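Hjaltested Open returns for a sixth summer of badminton, music and very long lunches

Hjaltested, 6/21/26

Entries are now open for the Hjaltested Open, the friendly badminton weekend that has been filling the Bavier sports hall with shuttlecocks, cousins and cake since a handful of club members first thought it might be fun to invite the next town over. Whether you play every week or last held a racket at school, there is a draw for you, and we would dearly love to see you on court!

Last year 254 players took part, and this year the organisers have made room for 308, with a new mixed doubles draw for pairs who have never entered a competition together before. Every pair is guaranteed at least 5 matches over the weekend, so nobody has to travel all that way for one nervous quarter of an hour and a sandwich.

"People kept telling us they wanted more time on court and a bit more time to sit down afterwards, which sounds like two opposite things, but I think we've managed it," said tournament director Snædís Snorradóttir. "We've been working on the timetable since March, and I have had it pinned up in my kitchen for so long that my family can recite it."

Coaches Asger Kragh and Sille Stougaard will be on the side courts both mornings for one-to-one sessions of 20 minutes, free to anyone with a player's wristband. Asger is happy to look at your serve, your footwork or simply your grip, and Sille will run a gentle warm-up for those of us whose knees need a little persuading. Racket makers Clirero are bringing their full range of demonstration rackets, and you are welcome to borrow one for a match and bring it back when you've finished (or when your partner wants a turn).

In the evening the nets come down and the hall belongs to Numer, the five-piece dance band who played until well past bedtime last summer, followed by storyteller and comedian Abdul-Rahman Kpodo. Families are very welcome at both, and supper is included in the weekend ticket.
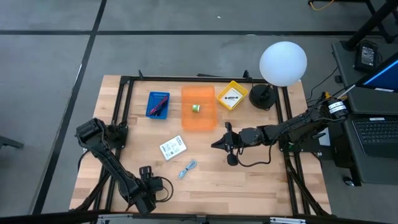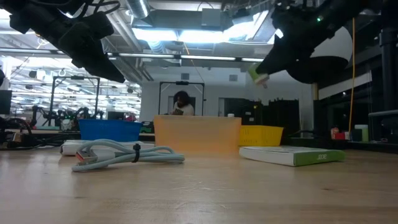 Players should bring indoor shoes with non-marking soles, a water bottle and something warm for sitting about in between matches. Halfdan Bach, who looks after the racket clinic, asks that you put your name on anything you would like to see again, and he has a tip for beginners as well: hold the racket loosely until the moment you hit. Think of the open black gripper hanging over the middle of the wooden table in the first of the two pictures, and keep your fingers about that relaxed while you wait for the serve. Halfdan will be restringing all weekend, and rackets handed in before lunch will be ready by supper.

Weekend tickets, day tickets and entry forms are available from the front desk at the Bavier sports hall. Spectators can come and go as they please, and the café will be open from breakfast onwards on both days.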